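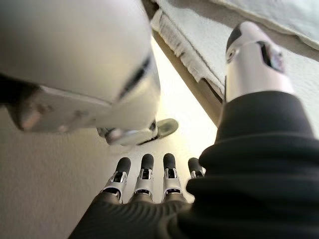
Third proof of the Distia winter cover came back from Skandimon this morning, and the background is still banding. The file holds a soft grey vignette, pale at the foot and darker at the head, and on the coated sheet it breaks into steps just under the masthead. A matte white surface ought to be the easy case. The rounded housing in the top picture goes from pale grey to a brighter white low down on its right side, and the change is gradual all the way, as the cover ground should be. Ours looks like a staircase. I checked the gradient on the 8-bit export first and found the cause there. It had been flattened before the noise layer went on, so the grain was only on the type and the ground was left clean.

Rebuilt it at 16 bits, added 3 per cent monochrome noise to the ground alone, then converted to the press profile last. On screen the steps are gone at 100 per cent and at 400. Screen proves nothing much, so a new set of plates is booked and I will hold back on telling the editor until there is paper.

Spot varnish. The cover carries a tracking marker for the phone overlay, and the overlay loses its lock whenever the varnish sits on top of it and a lamp is overhead. Tried the same sheet under the desk lamp and by the window at four in the afternoon. By the window it locked every time. Under the lamp it dropped out at most angles. I have pulled the varnish back to 4 mm clear of the marker on all sides. The masthead keeps its gloss.

The marker itself needs more corners. The first version was a tidy row of rounded bars, which looked good and tracked badly, as there was little for the software to hold on to. Redrawn with broken diagonals and two odd wedges. Uglier, but it picks up from arm's length and stays put when the page is bent.
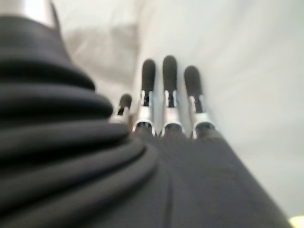
Type and trapping

Body text stays in Tesfamariam, the light weight, now on 13 pt leading. It had been set tighter to save a page, and the descenders were touching the accents below in the Welsh section. The extra leading pushed the letters page over by 20 lines. Cut the standfirst, took the pull quote out, and it fits.

Tesfamariam has one fault I have not fixed. The italic ampersand has a wrong side bearing and collides with a following capital. I kern it by hand each time and forget it each time. I ought to write a proper override into the style sheet - will do that before the next issue goes to layout.

Trapping on the masthead was set to the default, which is too wide for a pale ground. A dark hairline showed along the bottom of every letter on the second proof. Halved it. Black type now overprints, and the white reversed line on the spine has been thickened slightly so it does not fill in. 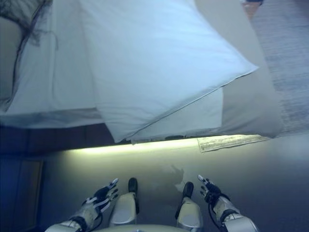
The spine is the last thing outstanding. Skandimon quoted for the old paper, and the new stock bulks thicker, so the artwork is too narrow and the issue title sits off centre towards the back. They are sending a blank dummy from the Pillodcombe works. No point in moving anything until I can measure it folded and glued.

Other jobs: re-export the overlay model with the textures at half size, as loading over a phone connection was slow. Rename the linked files, two of which still say "final". Ask whether the barcode can go on the back cover, lower left, where it is clear of the fold.

Dummy due Sunday if the courier keeps to the sheet. Plates after that.

Workbook > Diary > Print production
Search this diary Enter keywords Go
Print this entry
E-mail this entry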